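# Tronberg garment cell: questions we keep getting

Trial program FAQ, updated February. Short answers, more by email.

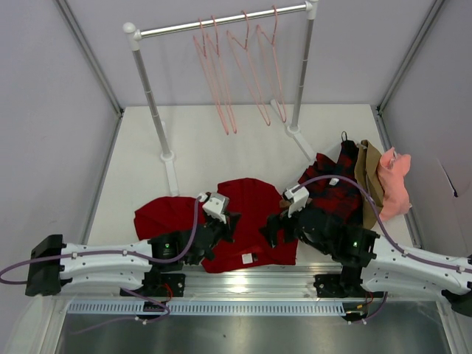 *Garment cell, both arms at the table, rack and hangers at the back.*

**What do I get for the trial?**
The whole cell. Enclosure, table, front rail, two arms with grippers, controller, one spare set of fingertip modules. Rack is included too. You bring the clothes.

**How long is it?**
18 days from the day it's switched on at your place. Not from delivery. Extensions are possible if the next site isn't waiting, ask early.

**What does it cost?**
Depends on freight and whether you want someone on site. Quote goes out same day if you write before noon. Trial fee comes off the price if you buy.

**Which tasks come loaded?**
3: hang on a hanger, flat fold, sort into piles. Hanging is the slowest one. Folding is the one most people end up running all day.

**What clothes can it handle?**
T-shirts, sweaters, button-up shirts, flannels, khakis. Adult sizes. Kids' sizes work for folding but we don't promise hanging. No coats, no bras, nothing with beads. Silky stuff is hit or miss, send us a sample first.

**Do clothes have to be laid out flat?**
No. Crumpled is fine, in a heap at the side is fine. Just not stacked above the top of the rack, the arms need room to get over.

**Can I use my own hangers?**
Thin wire ones, yes, any color. Thick wood or velvet, no, the grippers don't open wide enough with the standard fingertips. Wide set is comming, no date.

**My rack is a different height. Problem?**
Ours has telescoping uprights, so set it to suit. If you swap in your own rack you need to rerun the setup routine. Takes a coffee break.

**What are the purple cables?**
They go to the fingertip modules. Leave slack in them. Do not zip tie them to the arm, we had a unit come back like that and both cables needed replacing.

**Can both arms reach the whole table?**
Nearly. They ride on carriages on the same rail, so they can slide along but can't pass each other. Put shared items near the middle.

**How much power and floor space?**
Ordinary wall outlet, own circuit please. Cell weighs 203 kg with the base so check your floor and your elevator. Clear space in front for the person loading.

**Is it safe to reach in while it runs?**
No. Hit pause, wait for the arms to park, then reach in. Applies to dropped hangers as well.

**It stopped and says error 400. What now?**
Lost grip on the garment. Pause, pull the item back to center, press resume. If you get it over and over on the same peice, take that one out and send us a photo of it.

**How does it compare to the Beken or Eshun units?**
Haven't run them side by side so won't guess. Ask for a trial from them too.

**Who services it?**
Grodano does on-site repairs. Software questions come to us. Fingertips you can change yourself, card with the steps is taped inside the controller door.

**Do you keep our data?**
Run logs yes, for support. Video only if you tick the box on the trial form. You can untick it later.

**Who do I talk to?**
Armelle Roussel, trials desk. Put "garment cell" in the subject line or it goes in the general inbox and sits there.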